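**Trovow Spice Grinder, 3-cup**

I've been through more grinders than I want to admit, and the Trovow is the one I'd sell to my own sister (I did, in January, and she paid full price!). It does cumin, coriander, peppercorns and dried chiles, and it gets cinnamon sticks down to powder if you snap them up first. Two bowls come with it, so your coffee never has to taste like last night's curry.

My garam masala goes in whole, straight from the dry pan once it's cooled off. Five short pulses, shake, then let it run until the smell reaches the hallway.

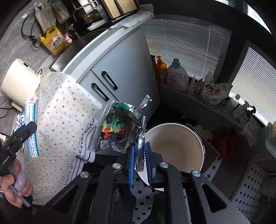

*Shiny snack bag with cartoon creatures on it, held by its crimped edge.*

The lid locks with a quarter turn and it's a bit stiff for the first week. Mine loosened up fine. Please don't put the base in the sink. The bowls and blades can go in the dishwasher, top rack, though I usually just wipe them out with a handful of dry rice.

- Item no. 631
- Two steel bowls, one lid, one brush
- Cord wraps under the base
- Spare blades from Chauhan, ask me for the price

Pickup at the Rarkthorpe shop, or I'll mail it.

Archana Bhatt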